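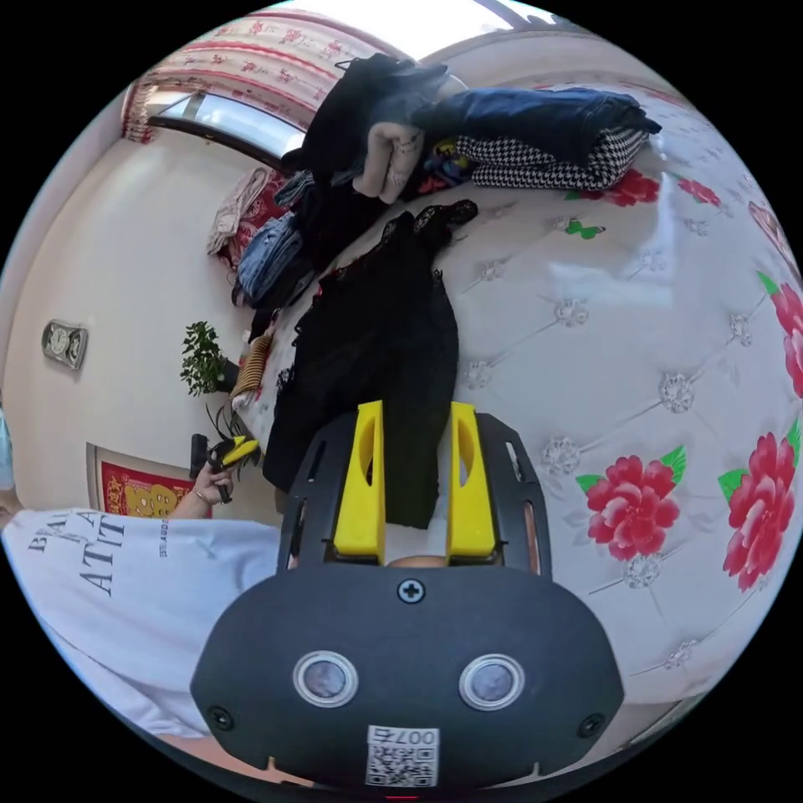

Why does my Mahuika booking calendar show the spare room as free when a guest has already paid for it?

Most often the calendar link between Mahuika and your other listing site has stopped refreshing, so the payment has gone through on one side and the other side hasn't heard the news.

Ticket 205 – Jonardale guest rooms
Status: waiting on customer

Hello again, and thanks so much for your patience over the long weekend. I know how your stomach drops when two families think they've got the same bed in June, so I've gone through this one slowly.

What I tried first was the plain refresh button under Calendar, then Linked sites. It spun for a good while and came back with "feed too long". That message is a bit unfriendly, sorry! Your Skesex feed still holds every stay you've ever taken, old cancellations included, and Mahuika stops reading at 2000 lines. The new bookings sit at the bottom, so they're the ones that get missed.

I've switched your feed to future stays only, which brings it down to 100 lines, and the paid booking now shows in its proper colour on my end. The other guest's request hadn't been accepted yet, so there's no refund to sort out – just a kind note to write, and I'm happy to help with the wording if you'd like.

Could you please do 2 things when you get a moment?

Sign out of Mahuika on your phone and sign back in.
Open the spare room's calendar and tell me if the paid nights are blocked.

If they still look free, send me the time shown beside "last updated" and leave the link as it is. Please don't delete and re-add it, as that brings all the old stays back in.

Cheers,
Thắng Lại
Mahuika support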